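O Procedimento 66

O relatório de aceitação tinha 411 linhas e Neusa Moura estava na linha 66 quando Arlindo Araújo lhe perguntou se a máquina já arrumava uma mesa.

- Depende do que entende por arrumar - disse ela.

Arlindo dirigia as operações da Jastarport e tinha vindo ao laboratório da Tendix para ouvir um sim ou um não. O contrato previa a limpeza de superfícies nas salas de descanso dos turnos: recolher embalagens, recolher latas, devolver a esponja ao lugar, passar à mesa seguinte. Uma pessoa fazia aquilo sem interromper uma conversa ao telefone. O procedimento escrito ocupava nove páginas.

Neusa explicou-lhe a classificação. Os objetos dividiam-se em rígidos, deformáveis e indeterminados. Uma lata fechada era rígida. Uma lata aberta era rígida até certa força de aperto, e esse valor mudava com o conteúdo. Uma esponja era deformável, mas previsível. Uma embalagem de barra estava na terceira categoria: cheia, comportava-se como um bloco; vazia, como uma folha. O sistema tinha de decidir antes de lhe tocar.

- E decide bem?

- Em 1.526 tentativas, decidiu. Bem, é outra coluna.

Emerson Bittencourt, que tratava da calibração, não levantou os olhos do terminal. Tinha passado a manhã a corrigir um desvio no punho e não gostava de visitas durante os ensaios. Pediu silêncio, embora o silêncio não fizesse parte das condições do teste, e lançou a sequência.

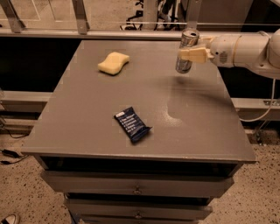
Ensaio sobre o armário cinzento: a lata na pinça, a esponja e a embalagem ainda no tampo.

Arlindo aproximou-se até à fita no chão. A pinça mantinha a lata ao alto e a sombra do braço atravessava o tampo. Era uma sombra difusa, larga, e Neusa sabia o que ela custava. Em maio tinham perdido dois dias com um erro de segmentação: o sistema tomava a orla da sombra pelo bordo de um objeto e tentava recolhê-la. Fechava os dedos sobre a tinta, media força zero, abria, recuava e repetia. Ivone Falcão registara o episódio como "apreensão de objeto inexistente, 100 ciclos" e anexara a curva de corrente dos motores.

- Está parado - disse Arlindo.

- Está a verificar.

- O quê?

- Se continua a segurar a lata.

Ele pensou nisto durante algum tempo. Depois perguntou quanto demorava a verificação, e Emerson respondeu-lhe com um número em milissegundos e outro em segundos. O segundo era o que interessava.

O braço levou a lata para o tabuleiro de recolha e largou-a. Voltou à posição de espera. A embalagem azul-escura era a seguinte na lista. Os dedos desceram, pararam, rodaram alguns graus para acompanhar a inclinação e desceram de novo. No terminal apareceu uma linha: categoria indeterminada, confiança insuficiente, pedido de assistência.

Neusa carregou na tecla que autorizava a tentativa. Escreveu a hora no caderno e, na coluna das intervenções humanas, um traço. A coluna tinha sido desenhada por Wenceslao Durán, que estava agora na Figueiredo e que a fizera estreita, por otimismo ou por falta de papel. Os traços já passavam para a margem.

A embalagem subiu presa por uma ponta. O braço depositou-a ao lado da lata. Restava a esponja, que o procedimento mandava deixar onde estava caso não houvesse suporte definido, e não havia.

- Então acabou - disse Arlindo.

- A mesa está conforme.

- Tem uma esponja ao fundo.

- Conforme a página sete.

Arlindo passou a fita, pegou na esponja e pousou-a no tabuleiro. O sensor de presença cortou a alimentação, o braço imobilizou-se e o terminal abriu uma janela de ocorrência. Emerson tirou as mãos do teclado.

Neusa virou a folha do caderno. Na linha 67 escreveu a hora, o nome do visitante e a duração da tarefa, que arredondou para dois segundos. Depois foi rearmar o circuito.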